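**[정리/수납] 책상 서랍 포기하고 접시로 갈아탔습니다 (글 961)**

**서랍난민** · 2021년 4월

몇 달째 눈팅만 하다가 처음 글 올려요! 여기 분들 책상 보면서 칸막이도 사 보고 라벨도 붙여 봤는데, 저한테 제일 잘 맞은 방법이 너무 단순해서 꼭 자랑하고 싶었습니다.

제 문제는 늘 똑같았어요. 뭘 고치거나 붙이려고 책상에 앉으면 드라이버 하나 찾는 데 시간을 다 써요. 서랍 첫째 칸 열었다가 둘째 칸 열었다가, 분명히 어제 썼는데 없고, 결국 멀티탭 뒤에서 나오고(왜 거기 있었는지는 아직도 모름). 찾고 나면 이번엔 테이프가 없어요. 작업은 5분인데 준비가 40분 걸린 날도 있습니다.

그래서 바꾼 게 뭐냐면, 그날 쓸 것만 접시에 담아서 책상에 올려놓는 거예요. 끝나면 접시째 들고 가서 제자리에 돌려놓고요. 진짜 이게 다예요! 뚜껑도 없고 칸도 없는 그냥 동그란 분홍 접시인데, 테두리가 살짝 올라와 있어서 책상을 툭 쳐도 드라이버가 굴러떨어지질 않아요. 저는 이 낮은 테두리에 완전히 반했습니다.

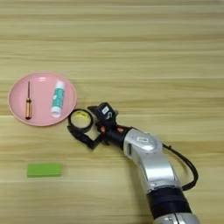 *분홍 접시 세팅. 작은 드라이버는 접시 안, 검정 테이프는 접시 바로 옆.*

분홍색이라 좋은 점이 하나 더 있어요. 제 책상이 밝은 나무색에 가로결이 쭉쭉 가 있는데, 그 위에 작은 물건을 그냥 놓으면 은근히 눈에 안 들어오거든요. 접시 위에 있으면 멀리서도 바로 보여요. 드라이버 손잡이가 노르스름한 반투명이라 분홍 위에서 특히 예쁩니다. 공구가 예쁘다는 말을 제가 하게 될 줄이야 ㅋㅋ

다들 책상 위에 뭐 올려두고 쓰세요? 궁금해요!

---

**나사한줌**

와 이거 좋은데요? 저도 비슷하게 하는데 저는 접시 대신 오븐 트레이 씁니다. 베이킹 접은 지 오래라 트레이만 남아서요. 긴 변이 40cm쯤이면 딱 좋겠다 싶었는데 재 보니 정말 딱 40cm더라고요. 니퍼, 펜치, 자까지 한 번에 올라가요.

단점은 시끄러워요. 나사 하나만 떨어뜨려도 온 집안이 압니다. 밤에는 못 써요.

---

**종이먼지**

저는 반대 의견 하나 남길게요. 서랍을 포기할 게 아니라 서랍 안을 손봐야 한다고 봐요.

접시는 결국 책상 위 면적을 먹잖아요. 책상이 넓으면 괜찮은데 저처럼 깊이가 좁은 책상 쓰는 사람은 접시 하나 놓으면 노트북 놓을 데가 없어요. 저는 Werkora 얕은 칸막이를 첫째 서랍에 깔았는데, 칸마다 물건 하나씩만 넣는다는 규칙을 지키니까 찾는 시간이 확 줄었어요. 칸이 비어 있으면 그 물건이 어디 나가 있다는 뜻이니까 바로 알 수 있고요.

---

**서랍난민** (글쓴이)

@나사한줌 오븐 트레이 너무 좋아요!! 밑에 펠트 한 장 깔면 좀 조용해지지 않을까요? 저는 예전에 쇠로 된 과자 뚜껑 쓰다가 키친타월 깔았더니 훨씬 나았어요.

@종이먼지 칸막이 얘기 완전 이해해요. 저도 작년 9월에 칸막이로 서랍 한번 싹 뒤집었거든요. 2주는 천국이었는데 그다음부터 제가 안 지켜요… 칸이 비어 있으면 뿌듯하게 다른 걸 넣어 버립니다. 칸막이 잘못은 아니고 제 성격이에요.

---

**문구점옆집**

접시파 환영합니다! 저는 도시락통 뚜껑파였는데 이 글 보고 찬장에서 안 쓰는 접시 꺼내 왔어요.

근데 테이프는 왜 접시 밖이에요? 저라면 테이프부터 접시에 넣을 것 같은데. 둥근 건 굴러가잖아요.

---

**나사한줌**

저도 테이프는 안쪽에 한 표. 세우면 굴러가고 눕히면 끈적한 옆면에 먼지 붙어요. 접시 위가 그나마 깨끗하죠.

---

**서랍난민** (글쓴이)

테이프 얘기 나올 줄 알았어요 ㅋㅋㅋ 제 규칙은 이래요.

- 길쭉한 건 접시 안에
- 둥글고 부피 있는 건 접시 옆에 바짝 붙여서
- 길쭉한 것끼리는 겹치지 않게

테이프를 안에 넣으면 접시가 꽉 차서 손가락이 안 들어가더라고요. 물건 사이로 분홍색 바닥이 보일 만큼은 비워 둬야 한 번에 딱 집힙니다. 제가 제일 열심히 지키는 게 이 빈틈이에요. 욕심내서 이것저것 올리면 그 순간 접시가 그냥 작은 서랍이 돼요!
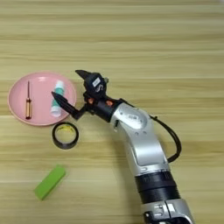
그리고 드라이버는 꼭 손잡이를 제 몸 쪽으로 놔요. 날 쪽을 저 멀리 두면 보지 않고 손만 뻗어도 손잡이가 먼저 잡히거든요. 별거 아닌 것 같아도 안경 나사 조일 때처럼 다른 손이 묶여 있으면 차이가 엄청나요. 방향 하나 맞춰 놓고 이렇게 편할 수 있나 싶습니다.

---

**종이먼지**

손잡이 방향은 인정이요. 이건 서랍에서도 똑같이 하는 건데, 다 같은 방향으로 눕혀 두면 급할 때 날을 잡는 일이 없어요.

빈틈 얘기도 맞는 말인데, 그럼 결국 접시에 올라가는 게 몇 개 안 되잖아요. 작업이 커지면 어떻게 해요? 접시를 또 꺼내요?

---

**서랍난민** (글쓴이)

네! 또 꺼내요 ㅋㅋ 붙이는 접시, 조이는 접시 이렇게요. 근데 아직 그렇게까지 큰 작업은 별로 없었어요. 의자 바퀴 갈 때 한 번 해 봤는데 나사 전용으로 작은 종지를 쓴 게 신의 한 수였습니다. 간장 종지요.

---

**초록고무판**

간장 종지 ㅋㅋㅋㅋ 저 그거 오래전부터 써요! 분해 순서대로 종지 늘어놓으면 조립할 때 거꾸로 따라가면 돼요. 선풍기 청소할 때 해 보세요. 감동합니다.

접시 크기 물어봐도 될까요? 저는 집에 있는 게 지름 30cm짜리 큰 접시랑 앞접시뿐이라서, 중간이 없네요.

---

**문구점옆집**

30이면 좀 크지 않아요? 저 방금 큰 접시로 해 봤는데 팔꿈치에 계속 걸려서 포기했어요. 앞접시가 나을 듯요. 아, 저는 왼손잡이라 오른쪽에 놓고 쓰다가 자꾸 걸린 건지도 모르겠네요.

---

**서랍난민** (글쓴이)

제 건 재 본 적이 없어서 숫자로는 못 드리겠어요ㅠㅠ 그 대신 고를 때 기준은 있어요. 제일 긴 드라이버를 눕혔을 때 테두리에 안 걸치면 합격! 걸치면 한쪽이 들려서 데굴데굴 돌아요. 집에 있는 드라이버 들고 찬장 앞에 서서 하나씩 대 보세요. 이게 의외로 재밌습니다.

놓는 자리는 저는 왼쪽이에요. 오른쪽은 작업하는 손이 왔다 갔다 해서 비워 두는 편이고요. 왼손잡이시면 반대가 맞을 수도 있겠는데, 오른쪽에서 걸리셨다니 위쪽으로 좀 밀어 보시면 어때요?

---

**유리병수집**

지나가다 한마디. 음식 담던 접시는 공구용으로 정했으면 다시 주방으로 돌려보내지 마세요. 드라이버에 기름 묻어 있는 경우도 있고 접착제 자국도 남아요. 저희 집은 뒷면에 유성펜으로 크게 '공구'라고 써 놨습니다. 가족이 과일 담아 온 뒤로요…

---

**서랍난민** (글쓴이)

헉 이건 진짜 중요한 얘기네요. 제 접시는 이제 책상에서만 사는데 표시는 안 해 놨거든요. 오늘 당장 뒷면에 쓸게요. 감사합니다!!

---

**나사한줌**

펠트 깔아 봤습니다. 조용해졌어요! 근데 작은 나사가 펠트 보풀에 박혀요. 얇은 고무판으로 바꿔 보려고요. Manninen에서 나온 서랍용 미끄럼 방지 시트 써 보신 분 계세요?

---

**초록고무판**

닉값 하러 왔습니다. Manninen 시트는 구멍 숭숭 뚫린 거랑 매끈한 거 두 종류인데 트레이에는 매끈한 거요. 뚫린 건 나사가 그 구멍으로 쏙 들어가요. 가위로 잘 잘리고 물로 씻어도 괜찮았어요. 저는 Plindisgate 상가 지하 생활용품점에서 샀는데 지금도 있는지는 확인해 보셔야 해요.

---

**종이먼지**

저 사실 어제 해 봤습니다. 노트북 치우고 접시 놓고 리모컨 뚜껑 고쳤어요. 편하긴 하더라고요. 인정.

그래도 다 쓰고 나서 접시째 책상에 그대로 두는 사람이 많을 것 같아서, 저는 여전히 서랍이 본진이고 접시는 출장소라고 생각해요. 서랍에 제자리가 있어야 접시에서 돌아갈 데가 있죠.

---

**서랍난민** (글쓴이)

아 '접시는 출장소' 이거 너무 맞아요! 저도 솔직히 접시째 이틀 방치한 적 있어요. 돌아갈 자리를 먼저 정하는 게 순서인 것 같네요. 이번 주말에 첫째 서랍만이라도 다시 엎어 볼게요. Werkora 칸막이 어딘가에 아직 있을 텐데… 아마 서랍 안에 있겠죠.

정리하면 서랍 사진 들고 새 글로 올게요. 다른 분들 접시랑 트레이도 계속 올려 주세요, 저 이런 거 보는 거 진짜 좋아해요!

---

**문구점옆집**

접시 위쪽으로 밀었더니 안 걸려요! 그리고 앞접시로 바꿨습니다. 가위는 안 들어가서 옆에 붙여 놨는데 글쓴님 테이프 규칙이 이래서 나온 거구나 싶네요. 테이프 안쪽파에서 탈퇴합니다.

---

**나사한줌**

저는 잔류합니다. 트레이는 넓거든요.

---

**유리병수집**

혹시 Flollstead 벼룩시장 가시는 분 있으면 짝 안 맞는 접시 상자 꼭 뒤져 보세요. 테두리 살짝 올라온 거 종종 나와요. 저는 연두색으로 하나 건져서 바느질 도구용으로 쓰는 중입니다. 골무랑 실패 올려놓기 딱이에요.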